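**Oltier two-arm collection kit, after a season of store-shelf tasks**

I'd been putting off writing this up until we'd passed 1,000 kept episodes, and we went past that in November, so no more excuses. Short version: I love this thing. Longer version follows, with the parts that drove me up the wall.

We bought the Oltier kit to gather demonstrations for a policy that handles small packaged groceries. Think candy bars, jars, bottled drinks, sandwiches, all the stuff you'd find near a register. You get both arms, the grippers, the leader pair you hold in your hands, a fixed camera mount, and the Flukis recording software. The table is up to you. Ours is a plain brown one that was already in the room.

## Setup

Quicker than I feared! The arms bolt down, the cables are labeled at both ends (bless whoever did that), and calibration is a guided routine that took 90 minutes the first time. It's much faster now that I know you can skip the gripper check if you haven't touched the fingers.

The cables themselves are long. Very long. Plan where they'll go before you bolt anything, or you'll end up like me, with loops of black cable creeping onto the work surface.

## Teleoperating

This is where the kit won me over. I came from a Benavides single-arm rig, and going back to it for an afternoon felt like typing in mittens. The Oltier leaders are light, the lag is small enough that I stopped noticing it within a session, and the wrist follows you properly through tight turns. Picking up a candy bar from a stepped stand and laying it on a tray felt natural by my second day. New people on our team get usable episodes before lunch, and with the old rig I'd have thrown out their whole first week.

Soft things are harder. There's no force feedback to your hands, so with a sandwich you're going entirely by eye, and a grip that's fine for a jar will leave dents in bread. I'd slow right down for those and record extra takes.

## Recording and labeling

Flukis is plain to look at and great to use. One pedal press starts an episode, one ends it, and a double press throws it away. That double press has done more for the quality of our data than anything else, I think, because tossing a bad take costs you nothing and you stop talking yourself into keeping them. Task text gets typed once per batch and copied to every episode in it. You can edit it later, too, and the change carries through to the export.

Playback lines up joint readings with video on one timeline. When a policy started closing its fingers too early on bottles, I scrubbed through a batch and found I'd been doing exactly that myself. Embarrassing, but I'd never have caught it from the numbers.

Two gripes. Export is slow, and it locks the screen while it runs (I start it on my way out now). And the free-space warning shows up far too late.

## Variety on the table

The best advice I can give to anyone buying one of these: spend your effort on the table. Our early batches were tidy, with one item on a bare surface, and the policy we trained on them went to pieces as soon as a second object turned up. Now we set out the whole mess every time and move it between batches.

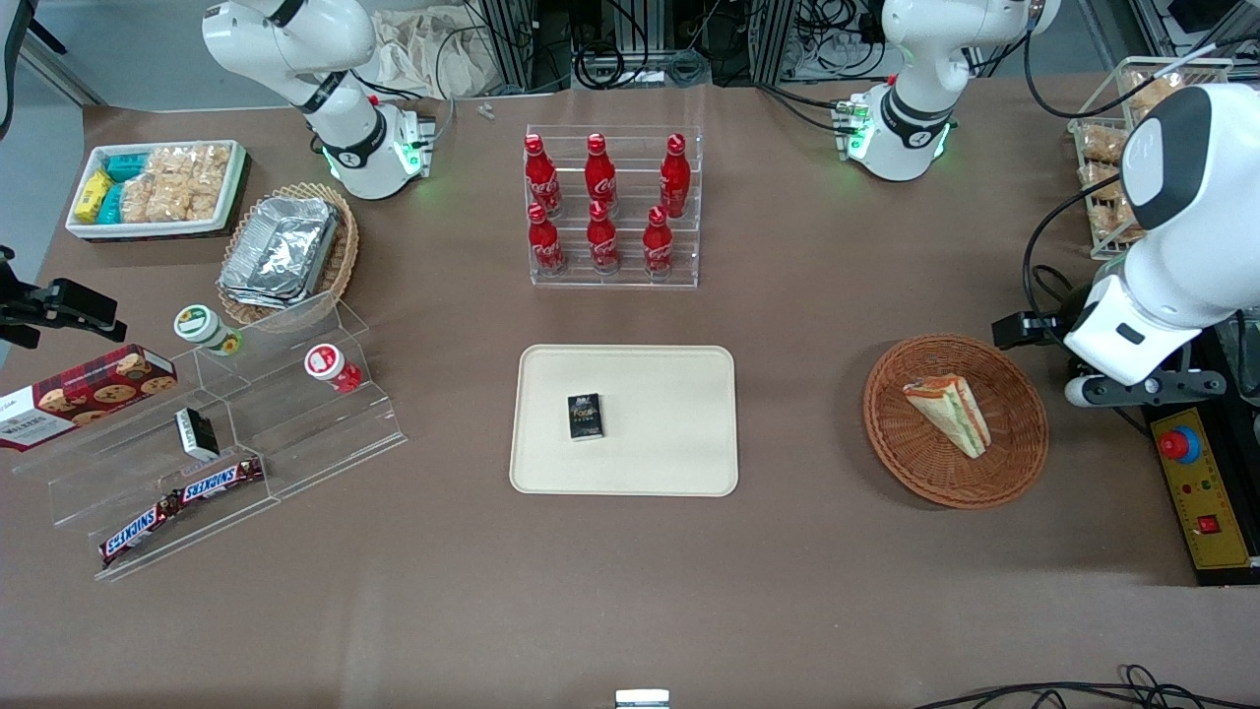
I also swap the containers around, baskets for trays and back again, and I turn boxes so they don't always present the same face. Clear acrylic is worth having in there. It was miserable for our first policy, which kept reaching as if the shelf weren't there, and a few solid batches with clear stands in them made a big difference. Same goes for shiny wrappers and foil.

Gremo sells a bundle of prop groceries for this kind of work. I tried it and went back to real packages. They crinkle and slump in ways the props don't, and I want that in the data.

## Wear and running costs

We've gone through 4 sets of finger pads. They peel at the tips, and replacements are cheap and snap on without tools. Everything else has held up nicely. One leader trigger got sticky and loosened up after a cleaning.

## Would I buy it again?

Yes, in a heartbeat. If you only need one arm, the Benavides costs less and will do the job. For anything where one hand steadies while the other picks, get the Oltier, buy spare pads with it, and ask for the shorter cable set. We're aiming for 2,000 episodes next, with bagged snacks as the main course, and I'll update this once I know how the pads cope.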